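We use cookies to remember your settings. Accept all | Manage

Briswood guest house gives up on the matching bed

11/30/25 | By Sandra Cropper

Namel House in Briswood has 7 bedrooms and, until this autumn, had strong views about what went on the beds in them. Everything was white. Guests responded with tea, mascara and, on one occasion, beetroot.

The owners have now spent £3,475 on patterned bedding from Wuvetti, a decision taken after three meetings and one sulk. White survives only in the towels, which are said to be next. 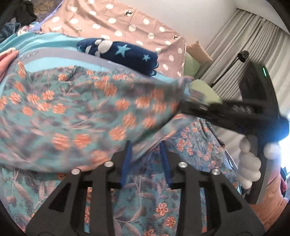 Flowers on the blanket and the same flowers on the sheet was too much for Fakir, who has stayed twice and told the desk he could not find the edge of the bed in the dark. He would like at least one plain pillowcase to aim for.

He may get it. The first rooms to be changed have teal florals, with dusty pink and white polka dots for anyone who finds leaves too exciting. Mixing the two is allowed – though the housekeeping rota still lists it under "faults".

Making up a room takes longer than it did, mainly while staff argue over which side is up. The old white sheets will be sold in the dining room in January, stains included in the price.

Related
Briswood car park to get second bench
Tea towel thefts: village hall responds
Wuvetti shop extends winter hours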